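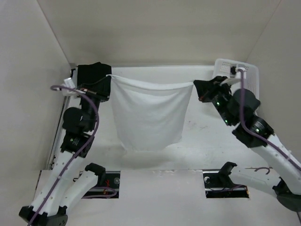 The Day the Robot Wouldn't Let Go

Hi! I'm Danica, and I help teach robots how to do laundry. (Yes, that's a real job. No, I don't fold my own towels very well.)

Our robot is called Halás, and it has two arms. At the end of each arm is a gripper, a sort of hand that can pinch things. Holding a white towel by its two top corners is the first part of folding one, and it's harder than it sounds! Towels are floppy. They sag in the middle and bunch up, and they never hang the same way two times in a row.

So what went wrong?

One morning in April, Halás picked up a towel, pulled the top edge nice and straight, and then kept on pulling. The left arm went left, the right arm went right, and we heard a long ripping noise. I yelled "Stop!" which did nothing at all, because Halás has no ears. My friend Vojtěch hit the big red stop button, and that worked.

The poor towel had a rip as long as my hand.

Why did it keep pulling?

Try this with a friend. Each of you hold one end of a towel and lean back a tiny bit. You can feel when it goes tight, right? Your muscles tell you. Halás has motors in its joints, and it feels a tug by checking how hard those motors are working. If they start working too hard, the arm is supposed to stop.

That check was there, but somebody had typed the limit wrong. It should have said 1000 and it said 2966, so Halás was allowed to pull over twice as hard as we wanted. (The somebody was me. I went very red.)

How did we fix it?

I put the right number back, which took a few seconds. Then we added a second check, so now the computer asks another person to look whenever one of us changes a limit. Vojtěch looks at mine and I look at his, and I've already caught one of his mistakes!

What about fingers?

A ripped towel is a bit sad, but a squashed finger would be much worse. So our rule is that hands stay out while the arms are switched on, even if they're holding still. A robot that looks asleep may just be waiting for its next instruction. If you ever visit a robot, ask a grown-up where the stop button is before you do anything else.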